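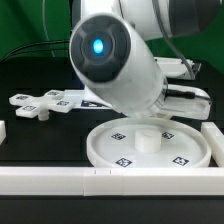 Round tray with a low rim and a short center peg.

Print this page | E-mail this page

Round Trays for the Workbench and the Kitchen Counter

A tray with a rim is one of the cheapest ways to keep a work surface in order. Small parts stay where you put them, and when you need the space you lift the whole job and set it on a shelf. Most of these tips work for any shallow tray. A few are for the kind with a peg in the middle.

Choosing a tray

Look for a low rim. A tall one gets in the way of your wrist and makes it hard to pick up anything flat. A rim the height of your fingertip will stop a rolling screw well enough.

White or pale gray is best for hardware. Dark screws and springs show up at once. If you mostly sort pale beads, buttons or dried beans, get a dark tray or lay a piece of dark felt in the white one.

Check the floor of the tray before you buy. Set it on a level shelf in the store and put a marble in it. If the marble runs to one side every time, turn the tray and try again. A tray that is warped will always collect everything on the low side.

Using the center peg

A short peg is handy for anything with a hole in it. Stack washers on it in the order they came off, and when you put the faucet back together you take them from the top down. It also holds a roll of masking tape or a spool of thread, so long as the hole is a fair bit wider than the peg.

Don't hang on the peg to lift the tray. Use both hands on the rim. I broke the peg off my first tray that way and never found a glue that held for long.

If the peg is in your way, turn a small bowl upside down over it. The bowl makes a raised stand for a paintbrush or a stirring spoon.

Keeping it from sliding

Cut 3 small squares of rubber shelf liner and put them under the tray, spaced evenly. A full sheet works too but tends to bunch up when you push the tray across the bench. Wipe the bench first. Sawdust under the liner will let it slide.

Normunds Kuusk wrote in to say he uses a damp dishcloth, folded flat. It holds very well on a kitchen counter. I would not leave one on bare wood overnight.

Laying out a repair

Think of the tray as a clock. Put the first part you take off at twelve, next to the rim, and work around clockwise. When you come back after supper, or after a week, you will know where you left off. Put a scrap of tape on the rim to mark twelve, or the whole thing is lost as soon as somebody turns the tray.

Keep screws with the part they came out of. If two lengths look alike, stand the longer ones on their heads.

For jobs with many parts, use two trays and finish filling one before you start the other. I took a Nilley sewing machine apart last July and ended up with 74 pieces, counting the screws. One tray would not have been enough.

Cords and cables

Run cords along the back of the bench or off to one side, never across the front of the tray. A cord that catches your sleeve can take the tray with it. A binder clip on the edge of the bench will hold a thin cable in place.

In the kitchen

— Keep oil, vinegar and salt on a rimmed tray near the stove. Drips stay on the tray and you wash one thing.
— Set cookie cutters and sprinkles in one when children are decorating. The spilled sprinkles can be poured back in the jar.
— Put a center peg through the ring of a set of measuring spoons and fan them out.

Cleaning

Plastic trays want warm water, dish soap and a soft cloth. For pencil and marker, try rubbing alcohol on a cotton ball, and try it on the underside first. If the tray has a printed floor, stay away from alcohol and scouring powder altogether. Both can lift the print.

Grease settles in the corner where the rim meets the floor. An old toothbrush will get it out, and the same goes for the base of the peg. Dry the tray before putting it away — water trapped between stacked trays leaves rings.

Storing

Trays with pegs do not stack well. Stand them on edge in a dish rack or between two books at the end of a shelf. Wumpini Aryee hangs hers from plate hangers over the bench, and says the rim has to be stiff or it bends under the hooks.

Do you have a tip for small parts or bench trays? Send it in and we will add it to this page.

Contact us | © 2026 Doma Household Tips | Back to top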